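Ticket 445 – Skakura (Android): save rolls back after chapter 2
Status: Closed – fixed in build 202
Reported by: Liliana De Luca
Assigned to: Karim El Khatib 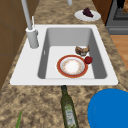

Kitchen, sink with plate.

Description
Progress in puzzle mode is lost when the app is closed from the recent apps list. On relaunch the player is back at the start of chapter 2. Coins and unlocked hints are kept. No error message. Cloud sync is on.

Steps to reproduce
Finish any level in chapter 3.
Swipe the app away before the level map loads.
Reopen and tap Continue.

Log

Karim El Khatib: Reproduced on two of three test phones. The third writes the save in time. Local save has the old chapter index, cloud copy matches it. Coins go to a separate file, so they survive.

Sioned Lougher: Does it happen with sync off?

Karim El Khatib: Yes. Sync is not the cause. The save call is queued when the level map opens – if the process is killed before that, nothing is written.

Liliana De Luca: Cleared the cache and reinstalled on Saturday. Same result. I would like to avoid replaying chapter 3 a second time.

Karim El Khatib: Please leave the install as it is for now. Clearing app data will also remove the coin file if sync is off.

Sioned Lougher: Moved the save call to the level complete event. Write is now blocking, with a temp file and rename. Added a check on launch that compares the chapter index with the level list and keeps the higher value. In build 202.

Kartini Gunawan: Tested 202 on all three phones. Killed the app at the score screen, during the ad and on the map. Progress kept each time. Slight pause at the score screen on the oldest phone, logged separately as low priority.

Liliana De Luca: Updated. Continue opens chapter 3. Can be closed.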